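Search this site: enter a town, fair or topic Go

A morning at the Curnum small appliance fair

Last updated 30th July 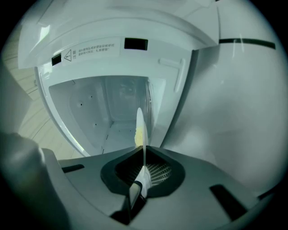 Is it worth going if you don't need to buy anything?

Probably more so. People who need a new machine walk past everything to get to the discount tables, and they miss the part where you can open every lid in the building and peer inside like a dentist.

I had gone to Curnum for a toaster. The fair takes over the old wool store behind the Prollard road, two floors of it, with 103 stalls according to the map they hand you at the door. The map is printed in pale green on slightly paler green. Entry is 12 dollars, which you get back if you spend enough, and I have never met anyone who did.

Downstairs is for things that heat. Upstairs is for things that spin, grind or hum, and it is a good deal louder. Mikkelsen had the corner by the stairs and a row of kettles all boiling at once, so you went up through a sort of weather. I liked their kettles. I did not like the price, 329 dollars for one with a handle you have to be shown how to hold.

What caught me in the end was crumbs. Every white appliance looks the same colour on the outside, and every one of them looks clean with the lid down. Lift the lid and you learn how it has been living. A smooth glossy hood can sit over a narrow white part with a patch of pale yellow crumbly stuff stuck to one side, and there is your cleaning job for the next several years. Some of the warning labels under the lids were in Chinese, with the little triangle and exclamation mark, so I knew I was being warned and could get on with worrying in a general way.

The Benow stall was the only one that seemed to have thought about this. Their cleaning demonstration ran twice before lunch and I watched it both times, beside a man eating a pie. The method was a dry brush first, then a barely damp cloth, with the plug out and lying on the bench where you can see it. Water too early makes paste. I have been making paste at home for years, with great care.

Lunch was a sausage in bread from the van out front. There are 2 toilets for the whole building. Parking is in the paddock, and if it has rained I would leave the good shoes at home — the attendant in gumboots is a hint.

I came away with a brush, a bag of fudge and no toaster. The fair runs again in October.

Comments

pipandlou: We went last year and it was the same green map. Did they still have the knife sharpening bloke upstairs?

gumleaf62: An old toothbrush does the same job as that brush, just saying.

kettle_on: Handle on the Mikkelsen is fine once you're used to it. Took me a month.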